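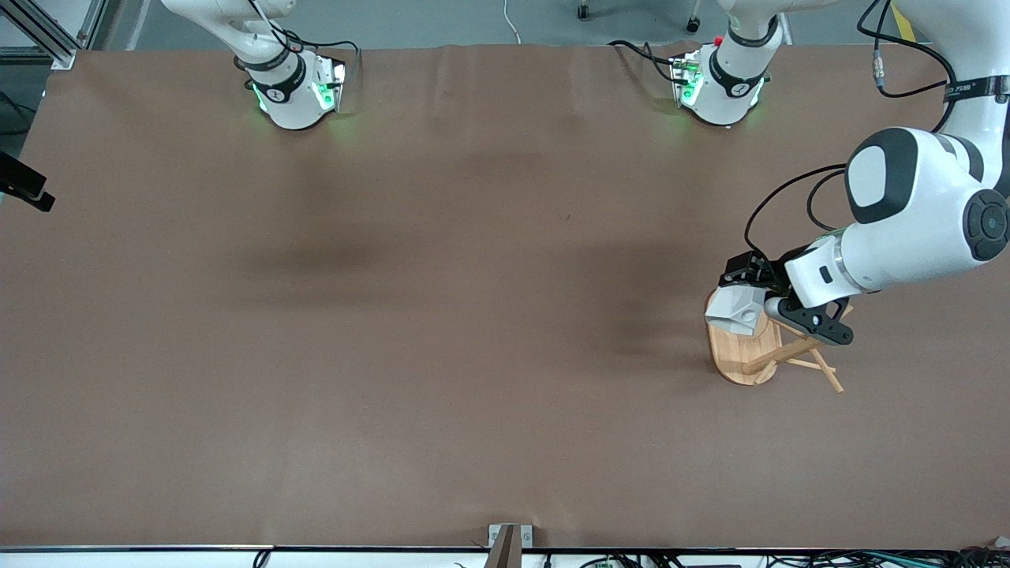
How a Two-Arm Robot Cell Is Set Up and Looked After

A robot cell is a robot plus everything it needs to do its job: the table, the cables, the grippers, the cameras and the computer. This explainer is about a cell with two arms, called Otness. Otness practices picking up small pieces of furniture, such as a stool with thin wooden legs, and putting them down again.

The arms

Each arm is a chain of stiff parts called links. The places where links meet are called joints. Inside each joint is an electric motor and a sensor that measures how far the joint has turned. Each Otness arm has 6 joints. The elbow is one of the larger ones. The wrist has smaller joints close together, so the gripper can tilt and twist.

Each arm is bolted down at its base. The bolts are tightened with a torque wrench, a tool that shows how hard a bolt is being turned. A loose bolt lets the whole arm rock slightly. A small rock at the base becomes a much bigger movement at the fingertips.

The gripper

The gripper holds the object. A parallel gripper has two fingers that move toward each other and stay lined up as they close. The widest opening on this cell is 70 millimeters. That is too narrow for the seat of most stools, so the robot takes hold of a thinner part.

The computer sets how hard the fingers squeeze. If the force is too low, the stool slips. If it is too high, the wood gets dents. The technician starts with a low force and raises it in small steps.

The table

The table on this cell is covered with brown paper. The paper is plain and dull, which makes objects easier for a camera to pick out. It also gets scuffed and wrinkled. A new sheet was last fitted in March. When the sheet is changed, it has to be pulled flat and fixed at the edges. A raised fold can catch a finger or the leg of a stool.

The cables

Power and signals travel to the gripper through cables. The cables hang in loops beside the arm. When the arm stretches out, it uses up the loop. When it folds, the loop gets bigger.

A cable that is too short can be pulled out of its socket. A cable that is too long can snag. To check the length, the technician moves each joint slowly from one end of its range to the other and watches the cable the whole way. On Otness this check is done at low speed, with one hand near the stop button.

Calibration

The robot needs to know where its gripper is compared with the table. Finding this out is called calibration. The technician moves the gripper to a set of marked points, and the computer stores the angle of every joint at each one. The Otness calibration uses 76 points. If the points do not agree with each other, something has shifted – usually a bolt or a bracket – and it must be fixed before the work starts again.

Regular checks

1. Press the stop button and confirm that both arms stop.
2. Wipe the fingers and the camera lens with a dry cloth.
3. Look along every cable for cuts, kinks and flat spots.
4. Open and close each gripper with nothing in it. Listen for grinding.
5. Check that the table has not moved.
6. Write the results in the log.

The log also records the number of grips. At the last service the count was 852. Fingers wear down where they touch things, and the count helps the technician decide when to replace them.

If something breaks

Power is switched off first. Robot arms are heavy, and some joints can sag when their brakes are released, so the arm is supported before any part is taken off. The technician changes one part, tests it, and then moves on to the next. Changing several parts at once makes it hard to tell which one had the fault.

After a repair, the cell is calibrated again – even when the new part looks exactly the same as the old one.

Words to know

Joint: a place where two links meet and can turn.
Link: a stiff part of the arm between two joints.
Bracket: a shaped support that holds one part to another.
Torque: turning force.

Related explainers

How the Ploltix Sorting Machine Counts Buttons
Fjeld: A Robot Cart and Its Batteries
Why Motors Get Warm
What a Stop Button Does
Inside the Nondbridge Tool Room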